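Landry: corner and fold-line perception for table linens

README, last touched September 28, 2025

Welcome, and thank you for reading this far down the project list to find us! Landry is the part of the Drastberg stack that looks at cloth. It takes a color picture from a wrist camera and gives back the things a folding planner wants to know: where the corners are, which edges are hems and which are folds, and how sure it is about each of those. It does not move anything. Motion lives in Lonunent, which has its own README and its own (much longer) list of known issues.

I wrote the first version in May, over a couple of weeks that were supposed to go to something else entirely, and it has grown a good deal since. If you used the old cloth_edges script, please switch over. The old script still runs, but it reads the calibration file in the old order and you will get fold lines that look perfectly sensible and are mirrored.

What you get back

For each picture the detector writes one record per piece of fabric it finds. A record holds an outline, a list of corners, a list of edges, and a layer guess. Corners come with a type: free corner, folded corner, or unsure. Edges are marked hem, fold, or hidden. The layer guess is one, two, or "more," and please treat "more" as a polite shrug.

We kept "unsure" as a real label all the way through training, and annotators were told to use it freely. A folded corner on a triangle looks an awful lot like a free corner when the napkin has been pressed flat, and I would much sooner have the planner ask for a second view than have it pull on the wrong layer.
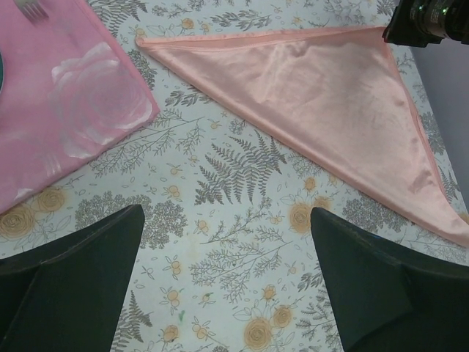
Printed backgrounds are where most of our effort has gone this summer. The early model was trained on plain table covers, and it was lovely on those, and then we put it over a floral print and it began finding napkins in the leaves. Adding patterned cloths to the training set helped a lot. So did the change to the edge head, which now looks at a wider strip on both sides of a candidate line, so that a thin drawn stem has less chance of passing for a hem. Shiny fabric is the other half of the story. Satin throws soft highlights that slide along as the wrist moves, and a highlight running beside a smooth fold can drag the predicted line toward it. If you see your fold line wobble between views, try the highlight_guard option before you touch the thresholds.

A note on the fingers: the gripper sits in the lower part of the picture nearly all the time, so we mask it out using the finger opening reported by the driver. If your driver reports the opening late, the mask lags behind and you may see ghost edges near the fingertips. The mask_margin setting defaults to 7 pixels and can go up to 21. Past that you start losing real cloth.

The test set

There are 232 labeled pictures in the test folder, and 200 of them have at least one folded piece. Please don't train on these, even a little, even just to see. Cutlery and dishes may overlap the fabric, and where they do, the hidden stretch of outline is marked hidden and left out of the score. Prints on the fabric itself are never labeled, however large they are.

Running it

Install the package, point the config at your calibration file, and run landry check. It will load one sample picture and draw the result in a window. If the window opens and the lines sit on the cloth, you're in good shape. Then run landry serve, and Lonunent will pick up the records by itself as long as both are using the same Plerkbridge message version. A version mismatch fails quietly, I'm sorry to say, and the only symptom is a planner that waits forever.

Known rough spots

Two pieces of similar color lying tip to edge are sometimes merged into one outline. Raising split_bias helps, at the cost of cutting a few deeply wrinkled pieces in half.

Rounded or curled tips get a low corner score. The planner can be told to accept them with soft_corners set to true.

Layer guesses on very thin fabric are poor, and I don't have a fix yet.

Questions, odd failures and patches are all welcome. Send them to Saoirse Gallagher through the project tracker, and attach the record file along with the picture if you can.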